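Gebremedhin Gebretsadik was already on his second coffee when I got to Dindel, and he'd ordered me one too, which I took as a good sign. I'd been trying to pin him down since the start of October. He repairs accordions (and concertinas, and the odd harmonium if you catch him in the right mood) out of two rooms over the old bank in Jostbridge, and he doesn't answer his phone much.

"I hear it ring," he said. "I've usually got wax on my hands."

I should say up front that I know very little about accordions. My grandmother had one under her bed and we weren't allowed to touch it. When I told him this he put his cup down and asked what make it was, what color, did it have a smell. I said it smelled like a closet. He nodded as if I'd given him a full report.

"Mildew in the bellows, probably. Where is it now?"

I had no idea! My aunt might have it. He wrote my aunt's name on his napkin and I believe he'll follow up.

He got into it sideways. He was driving a delivery van for Ebrahimi, the furniture people, and one of the stops was a church clearing out its basement. There was an accordion on the pile going to the dump, and he asked if he could take it. "I couldn't play it. I still can't really play, I know four tunes and my wife has asked me to stop two of them. But I wanted to see the inside. So I opened it on the kitchen floor and there were all these little reeds, rows and rows, and I thought, okay, this is a machine for breathing."

It took him 16 months to put it back together. He did it badly, he says. He used the wrong glue on the leathers and had to scrape every one of them off again with a butter knife.

What changed things was meeting Hooman Sadeghi, who had been tuning reeds since he was a teenager and was looking to cut back his hours. Hooman let him sit in on Thursday evenings on the condition that he didn't talk while the tuning was going on. "Seven weeks I said nothing," Gebremedhin told me. "Then one night he played me two reeds and said, which one is flat? And I said the left. And he said, okay, now you can talk."

I asked whether the left one was really flat. He laughed so hard the woman at the next table turned around. "They were both flat!"

Most of what comes up his stairs these days is family stuff, instruments that sat in an attic or a garage and then somebody's kid wants to learn. He charges by the job and gives the price before he starts, and he'll tell you if it's not worth doing. A full retune plus new straps on a mid-size box ran 510 dollars for the customer before me, and he was a little embarrassed to say it out loud. "People hear that and they look at the door. So I show them the reeds. I show them how many. Then they look at me like I'm the crazy one for charging so little."

The wax is the thing he loves talking about. It's beeswax and rosin melted together, and it holds the reeds in place on their blocks, and after enough decades it goes brittle and they start to rattle. He makes his own. He wouldn't give me the proportions, and then ten minutes later he sort of did, so I'm leaving them out to be nice.

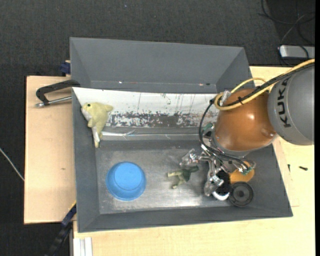 I wanted to know what he does when something can't be saved. He keeps the parts, of course. He has drawers of buttons, bass straps, grille cloth, bits of celluloid in colors they don't make anymore. If you bring him a red one with a chipped corner he'll go digging for a red that's close, and if there isn't one he'd prefer to leave the chip alone. "A chip is fine. A bad patch, you see it every time you pick it up."

There was one he wouldn't part out, though. It's a small Flurero with a cracked frame that came to him in a pillowcase, and he's had it on the shelf for years. The owner never came back for it. He's fixed the frame, he's retuned it, he's done the bellows tape twice because he didn't like the first color. I asked if he'd sell it to me (I was half serious, it must have been the coffee) and he said no, because what if the guy walks in tomorrow?

Hooman still comes by, mostly to complain about the stairs and eat whatever's in the fridge. He's about done with tuning himself, his hearing isn't what it was on the high end, but he'll sit in the chair by the window and hold up a hand when something's off. "He's usually right," Gebremedhin said. "When he's wrong I fix it after he goes home."

We walked back over together after that so he could show me the place. There was a concertina waiting on the landing, in a grocery bag, with a phone number taped to it and no name. He picked it up, gave it one squeeze with his ear right against it, and made a face.

"Moths," he said, and went in to find his screwdriver.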